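Ciltby Fruit Box: your questions

When do you deliver?
Before 10 in the morning, Monday to Friday. Boxes are left at reception unless you ask for the kitchen.

Can I choose what goes in?
Yes. Tick the fruit you want when you order.

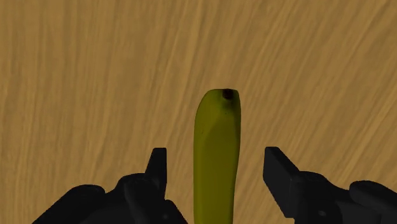
Changes must reach us by noon the day before.

How big is the large box?
It holds 100 pieces. Smaller offices can share one. 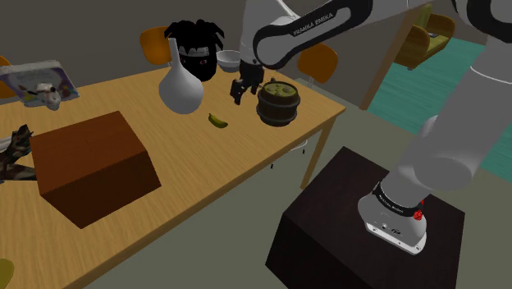
Do you deliver in July?
Yes, but you can pause your order.

Who do I contact about a bill?
Loukia Andreadis in accounts.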